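Plurkum sim bench, notebook
June 4, 2018
Open day at Tudby, demo of the kitchen scene

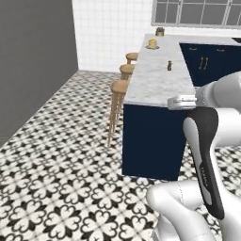

Arrived with the demo laptop and the spare workstation. The plan was one scene on the big display all day, arm driven live by the Etero planner, visitors picking the target item from a list. Targets are the jar, the cake plate and the pepper grinder. Kitchen layout is the island version, not the galley one. The galley loads faster but the arm has too little to reach for.

Setup
Loaded the scene from the Vídalín branch. First load took 111 s, nearly all of it shader compile. Second load 18 s. Left it running after that and told everyone on the stand to reset the episode and leave the application alone.

Physics step left at the default. Gripper contact on the marble is the part I was worried about. With the near right corner of the counter as a start pose, the hand is close enough to the collision mesh that a small error in the base offset puts it in contact before the first command. Raised the start pose slightly after the second reset and the solver warnings stopped. Have not checked whether the mesh overhang matches the visual overhang. The island base is a plain block and the top is a separate part, so they may have been exported at different scales. To do.

Morning runs
Grinder: the reliable one. Narrow, upright, nothing beside it, and on the arm's side of the counter. Grasp from the side works, grasp from above slips. Locked it to side grasp for the rest of the day.
Jar: reachable, but it is at the far end and the arm is nearly straight by the time it gets there. Planner takes a long detour over the counter. Visitors thought it had hung. Added a status line to the display that reads PLANNING, which helped.
Cake plate: poor. The plate is thin and the fingers collide with the counter before they close. Grasping the cake itself succeeds, but it is a rigid body in this build and the plate comes along with it for a moment and then drops. Took the cake off the visitor list before lunch. Put it back after two requests.

Stools
The stools are on the far side of the island from the arm and I had them down as scenery. They are not. The planner treats the legs as obstacles for every link, including links that can't get near them, and that costs time on every query. Set all of them to visual only around midday. Planning for the jar became noticeably quicker. No visitor remarked on a difference. This should be the default for any counter task where the base is fixed.

Rendering
Floor pattern shimmers toward the back wall when the camera moves. The tile texture is high contrast and it gets very fine with distance. Static camera is acceptable. Tried the higher filtering setting, better, but the frame rate dropped enough to make the arm motion look uneven on the large display. Went back to static camera.
The window panes render flat gray. No outside environment is assigned in this branch. Two people asked if it was night. Assign a sky before the July session.

Questions from visitors, written down as asked
Is that the real speed of the arm? Yes, joint limits are the real ones. Playback was at normal rate.
How many practice attempts does it get? The grasp policy on the stand was trained on 3000 episodes, all of them in simulation, none of them in this kitchen.
Can it open the cabinets? Not in this build. The handles have collision but the doors are fixed joints.
Who does the dishes? Left unanswered.

Afternoon
One crash, while switching target during a motion. Cause is the list on the visitor screen, which sends a new goal without waiting for the cancel to be confirmed. Worked around it by graying out the list until the arm stops. Proper fix belongs in the Etero bridge and I have opened a ticket with the log attached.
After that, no faults until shutdown. Logs copied to the Plurkum share, folder name is the date. Video of the display was not recorded. The capture tool was taking too much of the GPU and I turned it off.

For the July session
Cache shaders before travel.
Check counter mesh against visual mesh, top and base separately.
Stools to visual only in the scene file itself, so it survives a reload.
Cake plate: either thicken the plate or write a push-to-edge grasp. Thickening is quicker.
Longer display cable.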